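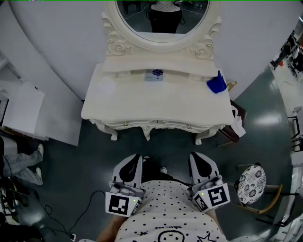 화장대는 서랍부터 비우지 말고 위부터 치워야 한다고, 나예리 오캄포 씨는 우리가 자리에 앉기도 전에 그 얘기부터 꺼냈다. 서랍을 먼저 열면 그날은 못 끝낸다나요. 저는 늘 서랍부터 여는 사람이라 좀 찔렸어요 ㅎㅎ

2026년 1월 17일, 드란담사이드에서 열린 화장대 정리 모임에 다녀왔습니다. 가구 대여점 노스투더가 마련한 자리인데 신청자가 114명이나 몰렸대요. 정작 자리는 15개뿐이라 저는 대기 걸어 놨다가 전날 밤에야 연락을 받았고요!

연습용 가구는 크림빛 도는 흰색 화장대였어요. 큼직한 타원형 거울에 장미 조각이 붙어 있고, 앞쪽으로는 작은 금색 손잡이가 조르르 달려 있고요. 다리까지 곡선이라 예쁘긴 한데 집에 두면 먼지는 누가 닦나 싶더라고요. 위에 있던 파란 꽃무늬의 작은 흰 상자는 옆자리 분이 어디서 샀느냐고 두 번이나 물어봤어요.

진행은 이레샤 폴 씨가 맡았습니다. 매일 쓰는 것만 위에 남기고, 천은 접어서 한쪽 끝에 두고, 버릴 건 봉지를 옆에 걸어 놓고 그때그때 넣으라는 게 거의 전부였어요. 너무 간단해서 다들 받아 적다가 멈칫했는데, 막상 해 보니 립밤 하나 버리는 데도 한참 걸리더군요. 저는 다 쓴 것 같은 크림 뚜껑을 세 번은 열어 본 것 같아요.

군터 홀만 씨는 거울 닦는 법을 따로 보여 줬습니다. 조각 틈은 마른 붓으로 먼저 털고, 유리는 그다음에 닦으래요. 저희 집 거울은 조각이 없어서 해당 사항이 없지만 그래도 열심히 봤습니다.

참가비는 2,000원이었고 차도 한 잔 줬어요. 다음 모임은 7월이고, 주제는 옷장이라고 합니다. 신청은 노스투더 매장에서 받는대요.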